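From: Ekua Abubakari
To: Urkura hall users
Subject: Re: washing up and chairs

Xiaoyan Duan wrote:
> Are we still all right for the back tables in May?
> And can we rinse cups in those white basins?

Hi all,

Yes to the tables! I've asked for 60 chairs (653 is the booking number if you ring up), and there's loads of light from that big bank of windows.

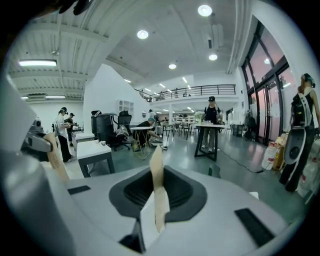 The hall, looking towards the balcony.

As for cups, the basins are fine for a quick rinse, but please tip your dregs down the drain and bring your own cloth – I've bought 13 and they keep wandering off. Glass ones back in the box afterwards, please.

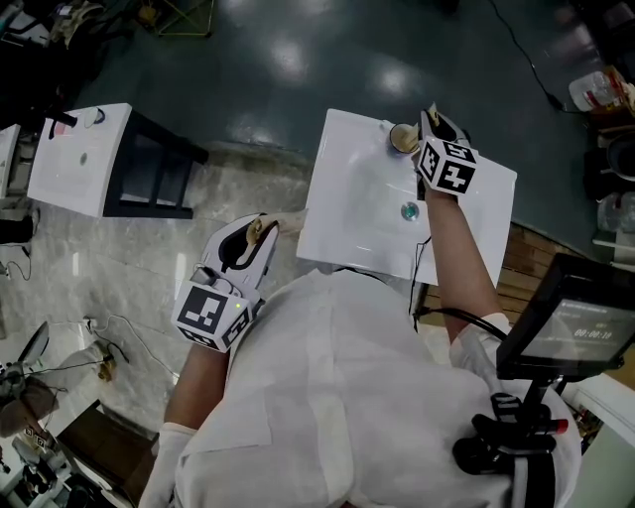 Sunee Phuthong has asked whether we could have a proper draining rack this time, and says she'd happily put a fiver towards it. Fine by me, I'll look at prices tonight.

Ekua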